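# Chapter 9: Rules for Working in Somebody's Home

When Veronica Marinescu and I began teaching this course, we put the chapter on rules at the very end, after the motors and the math. By July of that first year we had moved it forward, and I hope you'll see why as we go along! A robot in a factory works behind a fence. A robot in a bedroom works among pillows, pets and grandparents, and the people who prepare it for that job - who record the tasks, check the grips and write down what went wrong - need good habits long before the machine has any.

We'll lean on the Griltow house rules throughout, a short code that grew out of 57 home visits and a good many cups of tea. It has three parts: consent, handling and records.

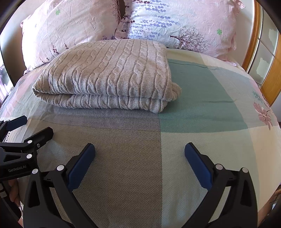 Consent comes first, and it is wider than a signature. The person who lives in the home should know which rooms you'll enter, what will be recorded and who will look at it later. Aicha Ouali, who wrote the first draft of the code, liked to ask permission again at every door, and I've kept that habit ever since (it takes a moment, and people do sometimes change their minds).

Handling covers anything a gripper may touch. Soft goods deserve more care than students expect. A knit can snag, a cover can pull, and a grip force that suits a cardboard box may be far too much for either one. Begin with the lowest setting, close slowly, and stop if the cloth bunches up between the fingers.

Records we'll take up in Section 9.3, along with the Prollov checklist. Before you read on, write down three things in your own bedroom you wouldn't want a stranger to pick up, and keep the list handy for the first exercise.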